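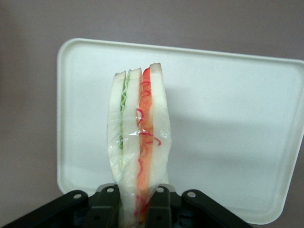
Planning and Budgeting for a Food Handling Cell: Frequently Asked Questions

Who is this page for?
Kitchens and sandwich makers pricing their first Vulta cell. If you already own one, see the Spare Parts page.

What does the quoted price include?
The arm, one two-finger gripper, the controller, the stand and a day of setup at your site. Guarding, conveyors and trays are quoted separately.

Can it pick up wrapped sandwiches?
Yes. Sandwiches in plastic film can be gripped at the base and moved standing up. Soft bread marks easily, so send us samples of your own product before you order. We need 10 of each type, packed the way you sell them.

Is there a charge for the sample test?
The test is $895 and covers up to five products. We take it off your invoice if you order within six months.

Will one gripper handle my whole range?
Often, but plan for a second set of fingers if you sell both sliced bread and rolls. Tall, narrow packs and wide, flat ones need different finger spacing. Ask Sayaka Shibata in applications for the finger chart.

What should I budget for each year?
Finger pads, one service visit and any software support you choose. Pads are the part customers forget. Keep a spare set on the shelf.

How long is delivery?
Ten weeks from deposit for a standard cell. Custom fingers add two weeks. Orders for a September start should reach us by May.

Can I lease?
Yes, through Trevau, over three or five years. Lease customers get the same service visits. Olumide Ezeani handles the paperwork.

Do I need to change my trays?
Maybe. Tell us the size and rim height of the trays you use now. A raised rim can get in the way of the fingers on a low pick, and it is cheaper to find that out during the test.

What do you need from me for a quote?
Product sizes and weights, packs per hour, a floor plan with power outlets marked, and your cleaning schedule. Photos taken on a phone are fine.

Who do I contact?
Ekaette Shehu in sales, through the contact form. Calls are returned before 5 p.m. the next working day.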